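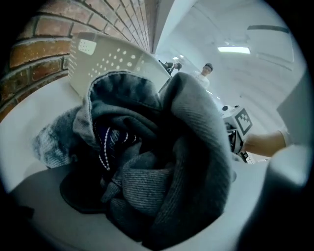
**Aleksandra Krajewska**

# Sellesau 소개

Sellesau는 로봇 그리퍼를 비교하는 작은 회사입니다. 우리는 그리퍼를 만들지 않고 판매하지도 않습니다. 다른 회사가 로봇 팔, 그리퍼, 카메라, 제어기를 사기 전에 우리에게 물어봅니다. 우리는 그 장비를 빌려서 같은 물건, 같은 순서, 같은 조명으로 시험하고, 결과를 적어서 보냅니다.

저는 이 회사에서 시험 방법을 정하고 보고서를 씁니다. 한국어는 제 모국어가 아닙니다. 한국 고객이 늘어서 이 페이지를 제가 직접 한국어로 썼습니다. 동료 한 분이 맞춤법을 고쳐 주었지만, 문장은 되도록 그대로 두었습니다. 어색한 표현이 있으면 알려 주십시오. 고치겠습니다.

## 시작

처음에 우리는 Fenberg라는 포장 회사의 한 부서였습니다. 그 회사는 상자를 집는 로봇을 여러 대 샀는데, 카탈로그에 쓰인 숫자와 현장의 결과가 많이 달랐습니다. 카탈로그의 파지력은 단단한 금속 블록으로 잰 값이었고, 현장의 상자는 모서리가 눌려 있거나 테이프가 떠 있었습니다. 그래서 Nnamdi Nwachukwu가 퇴근 후에 남아서 표를 만들기 시작했습니다. 가로줄에는 물건, 세로줄에는 그리퍼를 적은 간단한 표입니다. 지금도 보고서의 첫 장은 그 표와 같은 모양입니다.

다른 부서가 그 표를 빌려 갔고, 다음에는 다른 회사가 빌려 갔습니다. 어느 해 8월에 우리는 Fenberg에서 나와서 회사를 따로 세웠습니다. Fenberg는 지금도 우리의 고객이지만, 보고서를 미리 볼 권리는 없습니다. 이것은 계약서 첫 줄에 있습니다.

## 옷감을 집는 일

상자와 병의 시험은 이제 비교적 빨리 끝납니다. 우리가 시간을 제일 많이 쓰는 물건은 옷입니다. 옷은 집을 때마다 모양이 달라집니다. 두꺼운 스웨트셔츠는 접힌 부분이 손가락 사이에서 밀려 나오고, 얇은 니트는 한 벌만 집으려고 해도 밑의 것이 따라 올라옵니다. 청바지는 솔기의 두께가 문제입니다. 패드가 솔기 위에 놓이면 양쪽이 뜨고, 솔기 옆에 놓이면 조금 돌아갑니다.

우리는 옷을 바구니에 아무렇게나 쌓아 놓고 시험합니다. 예전에는 옷을 평평한 책상 위에 펴 놓았습니다. 점수는 좋았지만, 그 점수를 보고 장비를 산 고객이 두 달 후에 전화를 했습니다. 그 고객의 세탁실에는 평평한 옷이 하나도 없었습니다. 그 후로 바구니의 벽도 시험의 일부가 되었습니다. 손가락이 굵은 그리퍼는 옷보다 벽에 먼저 닿는 경우가 많습니다.

패드의 표면도 따로 비교합니다. 같은 그리퍼에 매끄러운 고무와 무늬가 있는 고무를 번갈아 끼웁니다. 무늬가 있는 쪽이 언제나 좋은 것은 아닙니다. 먼지와 보풀이 무늬 사이에 들어가면 마찰이 달라집니다. 그래서 보고서에는 패드를 닦은 시점을 꼭 적습니다. 작은 일이지만, 이것을 적지 않은 보고서를 저는 별로 믿지 않습니다.

## 손으로 드는 그리퍼

로봇 팔에 달기 전에 우리는 먼저 손에 드는 그리퍼로 작업을 해 봅니다. 사람이 직접 들고 물건에 다가가면 어느 각도가 좋은지, 카메라가 어디에서 가려지는지 금방 알 수 있습니다. 로봇 팔의 프로그램을 고치는 데에는 오전이 다 걸리지만, 손의 방향을 바꾸는 데에는 시간이 들지 않습니다.

카메라는 넓은 화각을 선호합니다. 가장자리가 심하게 휘어지지만, 손가락과 물건과 주위의 벽이 한 화면에 들어옵니다. 좁은 렌즈로 찍으면 천의 결은 잘 보입니다. 그런데 손목을 조금만 돌려도 바구니가 화면에서 없어집니다. 우리는 같은 동작을 두 렌즈로 찍어서 나란히 보고, 고객의 작업에 맞는 쪽을 추천합니다. 표식은 흰 바탕에 검은 무늬가 있는 사각형을 씁니다. 형광등이 표식에 반사되면 위치 값이 떨리기 때문에, 광택이 없는 종이에 인쇄하는 것이 좋습니다. 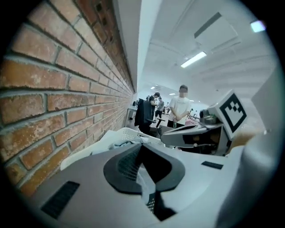 **그리퍼를 한 대만 가지고 있어도 비교 시험을 의뢰할 수 있습니까?**

한 대만 있어도 의뢰할 수 있습니다. 비교할 상대 장비는 우리가 빌려 옵니다. 빌리는 비용은 견적서에 따로 적고, 원하시면 어느 제품과 비교할지 미리 상의합니다.

## 시험의 순서

의뢰를 받으면 먼저 고객의 물건을 보내 달라고 부탁합니다. 새 물건보다 쓰던 물건이 좋습니다. 기본 시험은 한 그리퍼에 파지 125회입니다. 이 중에서 실패를 네 종류로 나누어 적습니다. 집지 못한 것, 들다가 놓친 것, 두 개 이상 집은 것, 집었지만 놓을 때 떨어지지 않은 것입니다. 마지막 종류는 많은 회사가 성공으로 계산합니다. 우리는 실패로 계산합니다. 천이 패드에 걸려서 떨어지지 않으면 다음 동작을 할 수 없습니다.

제어기의 비교는 조금 다릅니다. 같은 팔과 같은 그리퍼를 두고 제어기만 바꿉니다. 여기에는 168시간의 연속 운전이 들어갑니다. 처음 몇 시간에는 모든 제어기가 얌전합니다. 차이는 보통 셋째 날 이후에 나타나고, 통신이 잠깐 늦어지거나 손가락이 닫히는 위치가 조금씩 움직이는 형태입니다.

시험에 실수가 있으면 그 실수도 보고서에 넣습니다. 작년의 Talebi 건에서는 제가 패드의 좌우를 바꾸어 끼운 채로 41회를 진행했습니다. 그 기록은 버리지 않고 부록에 두었습니다. 제조사에서 그 부록을 읽고 패드에 방향 표시를 넣었다고 들었습니다.

## 우리의 기록 도구, Follov

Follov는 우리가 내부에서 쓰는 기록 프로그램입니다. 그리퍼의 열림 폭, 영상, 표식의 위치를 같은 시간 축에 놓고 볼 수 있습니다. 예쁜 프로그램은 아닙니다. 단추의 이름도 아직 세 나라 말이 섞여 있습니다. 하지만 놓친 순간을 찾는 데에는 충분합니다. 보고서와 함께 기록 파일을 받으신 고객에게는 Follov의 읽기용 버전을 드립니다. 현재 버전은 2입니다. 이전 버전의 파일도 열 수 있지만, 표식의 색인이 없는 파일은 조금 느립니다. 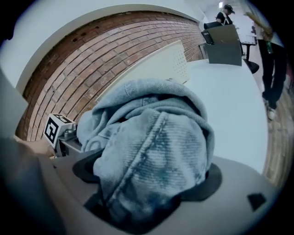 *데님 느낌의 하늘색 천을 두 검은 패드 사이에 문 그리퍼. Sellesau 파지 시험.*

## 하지 않는 일

우리는 순위를 발표하지 않습니다. "올해의 그리퍼" 같은 목록에 이름을 빌려주지도 않습니다. 어떤 그리퍼가 니트에는 좋고 병에는 나쁠 수 있는데, 순위표에는 그것을 쓸 자리가 없습니다. 제조사의 광고에 우리 보고서의 한 줄만 인용하는 것도 허락하지 않습니다. 인용하려면 실패 표를 같이 실어야 합니다.

안전 인증도 우리의 일이 아닙니다. 사람 옆에서 움직이는 로봇 팔의 인증이 필요하시면 인증 기관에 문의하셔야 합니다. 충돌 시험에 대한 질문이 자주 오기 때문에 여기에 적어 둡니다.

## 방문과 연락

시험을 옆에서 보고 싶은 고객은 오셔도 됩니다. 목요일 오후가 제일 좋습니다. 그날은 새 장비를 설치하지 않고 정해진 시험만 합니다. 옷 시험을 의뢰하시는 경우에는 단추나 지퍼가 있는 옷을 따로 봉투에 넣어 주십시오. 금속 지퍼는 부드러운 패드에 자국을 남기므로 마지막 순서로 돌립니다.

기술에 대한 질문은 Nnamdi Nwachukwu에게, 보고서의 내용과 언어에 대한 질문은 저에게 보내 주십시오. 한국어, 영어, 폴란드어로 답장할 수 있습니다. 한국어 답장은 하루 더 걸립니다. 사전을 찾는 시간입니다.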